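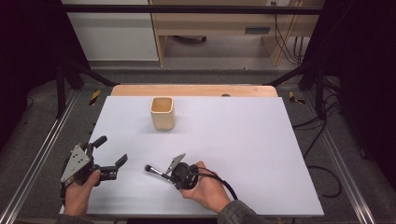 Kursunterlage Keramik, Teil 2: Becher mit quadratischem Querschnitt

Die Beurteilung eines Gefäßes beginnt mit dem Stand auf ebener, heller Unterlage. Eine weiße Platte auf dem Holztisch genügt; der kleine eckige Becher in Creme bis Beige hebt sich darauf ab, und sein weicher Schatten liegt auf der Fläche davor. Pinsel mit Metallzwinge erst nach der Sichtprüfung einsetzen. Reihenfolge: Stand, Wandung, Rand, Innenseite.

2.1 Grundform

Quadratische Becher werden im Kurs aus Platten aufgebaut oder rund vorgeformt und anschließend kantig gedrückt. Die Ecken bleiben gerundet. Scharfe Innenkanten neigen beim Trocknen zu Rissen und lassen sich schlecht glasieren. Für Plattenware gilt eine Trockenzeit von rund 40 Stunden unter Folie (Angabe Werkstatt Stostau, Masse 2198).
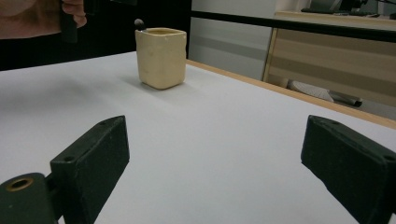 Abb. 2: Eckiger Becher, aufrecht, Ecken gerundet, Öffnung mit dünnem Rand.

2.2 Wandung und Rand

Leichte Wölbungen und Dellen der vier Wände gelten bei Handarbeit nicht als Fehler, solange der Becher nicht kippelt. Zu protokollieren sind:

- Verlauf der Wände vom Fuß zum Rand
- Falten und flache Mulden auf den Außenflächen
- Rundung und Gleichmäßigkeit des Randes
- Farbton innen und außen, getrennt notiert

Matte bis seidenmatte Glasuren in blassem Gelb zeigen Unebenheiten vor allem bei seitlichem Licht.

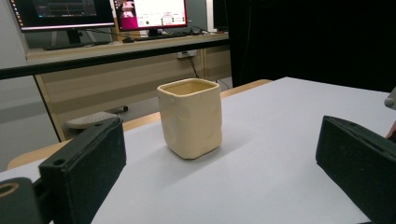

2.3 Protokoll

Je Becher ein Blatt nach Vorlage Rai/Pakzad. Abgabe im Oktober bei Mehrangiz Naseri.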